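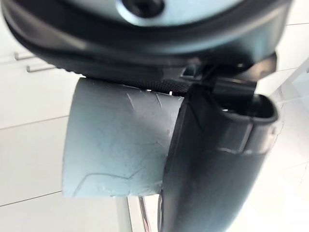 Contributor questions

Who can record for the Skuleck kitchen set?
Anyone with a login for the Seltside site. You need two practice sessions before your recordings count.

What is an episode?
One instruction, carried out from start to finish - for example, moving a plate to the dish rack. Press record before the arm moves and stop once it is still again.
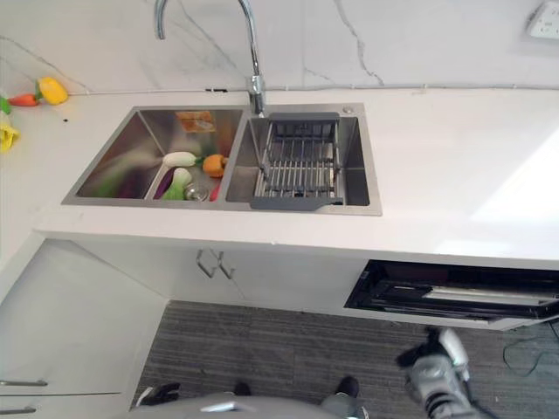
Each task card lists a starting layout. Match the objects on the card but vary where they go between takes. If every vegetable starts in the same spot, the model learns the spot.

How many episodes do you need?
The target for sink tasks is 909. We have 98 so far. A single booking normally gives 35.

Do I delete a take if I drop something?
No. Keep going, pick it up if the arm can reach, and mark the take "recovered" in Mockus.
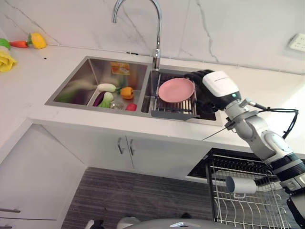 One operator wrote to us that slow takes feel safer but the trained policy then hesitates at the rim of the sink. We agree. Move at a steady pace and don't stop in mid-air to think. Plan the grasp first.

Which cameras should be on?
Head and wrist, both. Check the two previews before the first take - an episode missing one view is rejected at upload.
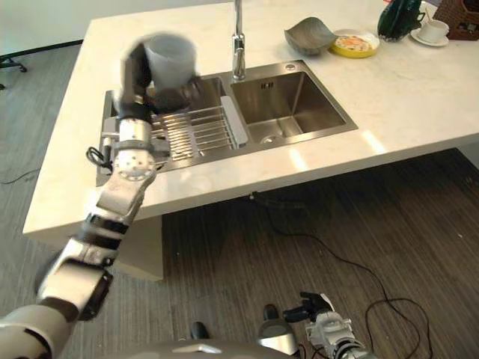 Uploads go to Pandeo at the end of the booking. Leave the workstation on until the bar is full.

Can I label my own takes?
Yes, but a second person has to check the labels.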